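Wohnen & Alltag / Meinung

August, von Hubert Kwiatkowski
Lesezeit: 4 Minuten

Lasst mir die Kissen liegen

Am Sonntag war Besuch da, und bevor der Besuch überhaupt seine Schuhe ausgezogen hatte, stand ich schon wieder im Wohnzimmer und klopfte Kissen. Ich habe mich dabei selbst erwischt. Handkante oben rein, Knick in die Mitte, fertig, wie in der Hotellobby. Dabei finde ich den Knick scheußlich! Ich mache ihn trotzdem, weil meine Mutter ihn gemacht hat und weil man das offenbar mit der Muttermilch aufnimmt.

Seitdem denke ich über Sofas nach. Also mehr, als gesund ist.

Meine These, und ich weiß, dass ich mich damit bei einem Teil der Leserschaft unbeliebt mache: Wir räumen das Sofa zu oft auf und sitzen zu selten richtig drauf. Ein Sofa ist das einzige Möbel in der Wohnung, auf dem man gleichzeitig essen, schlafen, streiten und Socken zusammenlegen kann, und ausgerechnet von diesem Möbel verlangen wir, dass es abends um zehn aussieht wie frisch geliefert. Vom Küchentisch verlangt das kein Mensch. Auf dem Küchentisch liegt bei uns seit Wochen ein Fahrradschlauch.

Schuld sind natürlich auch die Möbelhäuser. Als wir vor zwei Jahren gesucht haben, waren wir zuerst bei Zokero, dann bei Rukulard, und in beiden Läden lagen so viele Zierkissen auf den Ausstellungsstücken, dass man sie erst auf den Boden schichten musste, um probesitzen zu können. Das Modell »Vilus« sollte 2000 Euro kosten, und als ich den Verkäufer fragte, ob die Kissen dabei seien (es waren ja nun wirklich genug da), sagte er: »Die sind Dekoration.« Dekoration für ein Sitzmöbel, auf dem man wegen der Dekoration nicht sitzen kann. Ich habe genickt und bin gegangen.

Gekauft haben wir am Ende für 758 Euro ein Ausstellungsstück, bei dem der Bezug an einer Naht ein bisschen verzogen war. Die Naht habe ich seit dem ersten Abend nicht mehr gesehen, weil immer jemand davor sitzt. So muss das sein, finde ich.

Jetzt höre ich schon die Einwände. Mein Schwager zum Beispiel, ein ordentlicher Mensch, bei dem sogar die Fernbedienungen parallel liegen, sagt immer: Wer abends die Kissen richtet, hat am Morgen bessere Laune. Kann sein! Ich will das gar nicht bestreiten. Ich komme auch lieber in ein Zimmer, in dem ich nicht über eine Decke stolpere. Aber es gibt einen Unterschied zwischen aufräumen und herrichten, und der Unterschied ist ungefähr der zwischen Zähneputzen und Abendgarderobe. Krümel weg, Gläser in die Küche, Decke über die Lehne, das dauert zwei Minuten und danach ist gut. Wer dann noch anfängt, die Kissen nach Farben zu sortieren, der macht das für Leute, die gar nicht kommen.

Und wenn sie doch kommen? Dann setzen sie sich hin. Die eine nimmt ein Kissen auf den Schoß, der andere stopft sich eins in den Rücken, und nach fünf Minuten ist von der ganzen Anordnung nichts übrig. Ich habe das am Sonntag beobachtet, es ging sogar schneller.

Was ich dagegen wirklich verteidige, ist Farbe. Grau ist praktisch, klar, auf Grau sieht man wenig, und Grau passt zu allem, was man später noch anschleppt. Aber ein ganz graues Sofa in einer grauen Altbauwohnung im November, das ist mir zu viel Wetter. Da gehört etwas Gelbes drauf, und zwar kein schüchternes Vanillegelb, ich meine Senf. 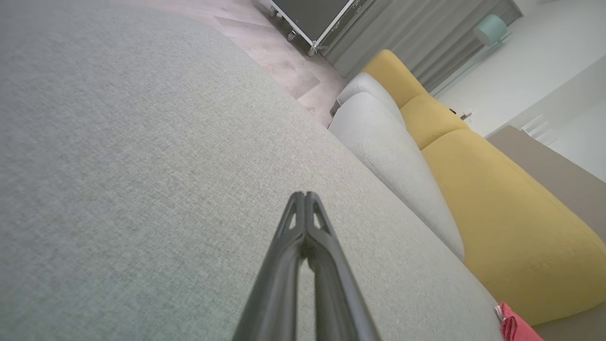
Beim Senfgelb hatte ich übrigens die größten Kämpfe auszustehen. Meine Frau war für Dunkelblau. Wir haben uns Stoffproben von Mac Mathúna schicken lassen, die lagen dann eine ganze Weile auf der Fensterbank, mal in der Sonne, mal unter der Post, und irgendwann hat sie von sich aus gesagt, das Blaue sehe aus wie ein Wartezimmer. Ich habe nichts dazu gesagt. Ich habe sehr laut nichts dazu gesagt.

Große Rückenkissen sind mir dabei viel lieber als der Kleinkram. Ein großes Kissen bleibt ungefähr da, wo es hingehört, und wenn es verrutscht, schiebt man es mit dem Ellbogen zurück, ohne aufzustehen. Die kleinen landen sowieso auf dem Boden oder beim Hund. Und wenn irgendwo noch eine Tasche oder ein Pulli herumliegt, dann liegt da eben noch was. Davon geht der Abend nicht kaputt.

Die Handkante lasse ich ab jetzt jedenfalls bleiben. Falls mein Schwager das liest: Du darfst gern klopfen, wenn du da bist, aber bitte erst, wenn ich aufgestanden bin.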